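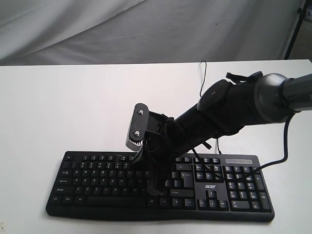
Stekum open day, 07/02/2021

Got there late, parking was a mess, missed the welcome talk. No great loss, by the sound of it. Coffee and a name sticker at the door, then straight upstairs with the second group. 14 of us, mostly people who buy office gear for a living, plus a couple of students.

Stekum does testing and refurb for desk equipment. Keyboards mainly, some mice, a few phones. The building used to be a carpet warehouse and it still smells like one on the stairs.

First stop was intake. Pallets from Todari, all pulled from a call center that closed in June. One lot was 704 keyboards, shrink-wrapped in stacks, cords tucked under. Most of them black, full-size, number pad on the right. They get shaken out, wiped down, sorted by layout. The crumbs are as bad as you'd think. They keep a jar.

Then the cleaning room. Keycaps off, into mesh bags, into a warm bath. Louder than I expected. The space bar goes in a separate bag becuase the little wire under it bends. I asked if they ever lose caps. Yes, all the time — there is a whole drawer of spares, and the Enter keys run out first.

The key testing was the part I came for. White tables, good light. An Acer board was out, black, full-size, with that raised lip along the front for your palms. I had one like it at my old job and never liked the lip, too hard on the wrist after lunch. The guide disagreed with me and so did half the group. Fine.

What they look for: keys that stick, keys that send twice, legends rubbed off. Left side of the board goes first, A and S and E. Number pads hold up well unless it came from accounting.

Quick look at the Tuvance corner after that, they rent six benches from Stekum and do nothing but split layouts. Nice stuff, way over my budget. Wasnt allowed to touch the gray one.

Lunch was in the Tilahun hall across the yard. Lentil soup, flat bread, good. Ran out of bowls.

Afternoon was a sales talk, left halfway. Did get prices first: refurbished full-size boards in boxes of 16, one layout per box, no mixing. Shipping extra. I'd take two boxes for the front office if they can do them without the lip.

Wear flat shoes if you go, the stairs are steep — and bring your own pen for the sign-in sheet.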